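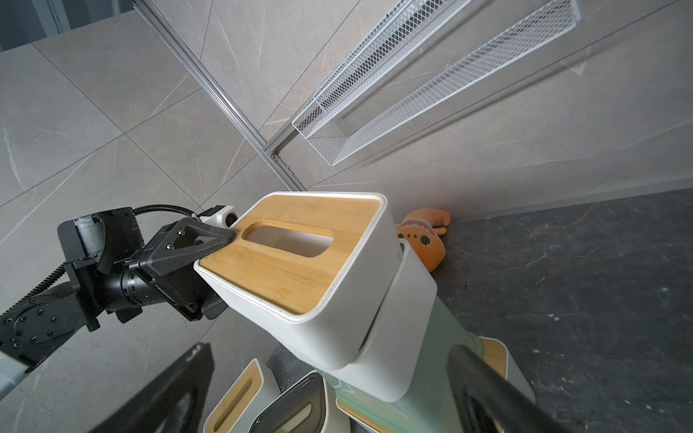
Fig. 1. Tissue boxes with bamboo lids, white and pale green, and a white container with a dark grey lid.

Domestic Objects, Session 3: The Box That Holds the Box
Handout prepared by Farah Siregar
Preldale Evening Design Course, 25 February 2019

Please read this before the session and bring it with you. Last time 9 people shared one copy and it came back with soup on it.

1. Where we have got to

We have done the bread bin and the umbrella stand. Both solve a problem: bread goes stale, umbrellas drip. The tissue box cover is harder to defend. Tissues already come in a box, and the box already works. We buy a second box to hide the first, mainly on account of the seaside shells printed on it. I own two of these covers and would not give up either, so please don't take any of what follows as disapproval.

2. Vocabulary

Body: the sides of the cover, whatever they are made of.
Lid: the top. It may lift off, hinge or slide. Some covers have no separate lid and drop over the carton like a tea cosy.
Slot: the opening the tissue comes through. Please don't write "hole" in the assignment.
Rim: the edge where lid meets body. Cheap covers give themselves away at the rim.
Refill: the tissues. Easily forgotten by designers.

3. Two materials, one object

Look at the nearest box in Fig. 1. The body is glossy white plastic with rounded corners, and the lid is a light honey-coloured bamboo with a thin white rim running along its edge. It is a very common pairing now. The plastic does the practical work and can be wiped. The bamboo is there to be looked at, and tells visitors that you have considered buying a plant.

Compare the white container with the dark grey lid. Its opening is curved, and the whole thing makes a cooler impression. Put it in a bathroom and it would disappear, which some people want from a bathroom object. Then the pale mint-green one, with its faint printed pattern. Students tend to be rude about mint green. Before you are, try to say what is wrong with it without using the word "grandmother".

4. The slot

A slot has to do three things: let a tissue out, hold the next one up, and not tear either. Too wide and the next tissue slumps back inside, so that you have to go in after it with your fingers. Too narrow and you get a handful of confetti and still have a cold.

The slot on the nearest lid is a rounded rectangle through the middle. Rounded ends help, as paper tends to catch in a square corner. We'll try several shapes cut in card, using one carton of tissues between us. Sneezing is permitted but does not count as a result.

5. The refill problem

Most covers are designed for a full carton on its first day. Consider the last few tissues, lying flat at the bottom, well out of reach of the slot. The Otura method is a sprung platform that pushes the stack upwards (good, until it fires). Eluteo simply makes the lid easy to lift and leaves you to it. Psarras, in the second reading, proposes a loose weighted lid that sinks as the tissues go down. I have tried this at home with a roof tile and can't recommend the tile.

6. For next time

Find a tissue cover you can handle for a few minutes: your own, a relative's, the dentist's if they know you. Draw the lid from above, with the slot to scale. Write one page on how it is refilled and by whom - in most households these are more revealing than the drawing. The longer essay is due in May, and the reading list will be on the shelf by the door.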